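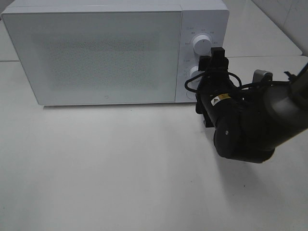
The microwave, door shut.

Wheat bags and heat packs: your questions

I've been sewing wheat bags at my dining table in Mullska for years now, and the same questions land in my inbox every autumn, so I've finally put them all on one page. If yours isn't covered, drop me a line through the contact form and I'll get back to you (evenings are best, I'm at the machine all day).

Last updated Tuesday, November 29, 2022

What's inside the bags?

Whole wheat grains and nothing else, unless you've ordered lavender, in which case there's a good pinch of dried flowers mixed through. I buy the wheat from a farm shop out at Flallberg. It's proper clean grain, sieved before it gets to me, and I sieve it again anyway as I can't stand dust in the seams.

How big are they?

There are two sizes. The Sengar is the long one that sits round your neck and holds 532 grams of wheat. The Drarkance is the little square, 191 grams, and people use it for tummy ache, cold hands and sore jaws after the dentist. I did try a giant one for backs once but it took ages to warm and the middle got far too hot, so no, I won't be bringing it back, sorry!

How long do I heat it for?

Go by the label sewn into your own bag, please, and not by what your sister does with hers. Every label has the times for the common wattages. If your microwave isn't listed, start with the shortest time, take the bag out, give it a shake and feel it all over before you put it anywhere near your skin. You can always add a bit more. Let it cool right down before you heat it again, too. Warming a bag that's already warm is how wheat gets scorched.

Does the turntable need to go round?

Yes. If the bag is so long that it jams against the sides, fold it loosely so it turns freely. Give the plate a wipe first as well, or you'll be wearing last night's curry round your neck. I speak from experience.

Can I heat it in the oven or on a radiator?

Not in the oven, please, and not on a wood burner either. A radiator won't do much except make it vaguely tepid. These are made for the microwave or the freezer.

Oh, so they go in the freezer?

They do! Pop yours in a sealed food bag first so it doesn't get damp or pick up the smell of fish fingers. A couple of hours is plenty. It won't go as icy as a gel pack, and for a headache I like that better. Let it come back to room temperature before it goes anywhere near the microwave.

Mine smells like toast. Is that normal?

A gentle cereal smell is normal, especially for the first few goes. A burnt smell isn't. If it smells burnt, looks brown in patches or feels brittle, let it cool somewhere safe outdoors and then bin it. I know it's a shame, but please don't try to get one more winter out of it.

Can I wash it?

You can wash the outer cover, at 30 with your ordinary washing. The inner bag mustn't get wet, ever. Wet wheat sprouts or goes mouldy, and I've had one posted back to me with actual shoots coming out of it. If you've spilled tea on the inner bag, I'm afraid it's had it.

Can I take it to bed?

Warm the bed with it by all means, then take it out before you get in. Don't fall asleep with it on you, and don't tuck it under a heavy duvet while it's hot.

Is it all right for children or my elderly mum?

I don't sell them for babies or small children. For anyone who can't feel heat very well, or can't move the bag off by themselves, have a word with their doctor or nurse first. I sew things, I'm not medically trained, and I'd hate to guess.

Can I choose my fabric?

Yes, from whatever's on the shelf that week. It's all cotton. I can use your own fabric if it's pure cotton with no glitter or metallic thread (some Christmas prints have it, so have a good look). Old shirts make lovely covers, by the way.

How soon will it arrive?

I make around 80 bags in a good month, and from now until Christmas I'm flat out, so allow two weeks. In May you'd have it by the end of the week! Bags are heavy little things, so postage costs more than people expect. Collecting from Mullska is free, just message before you set off.

Do you do wholesale?

I've been asked for 200 at once and had to say no. Small batches for shops are fine in spring and summer.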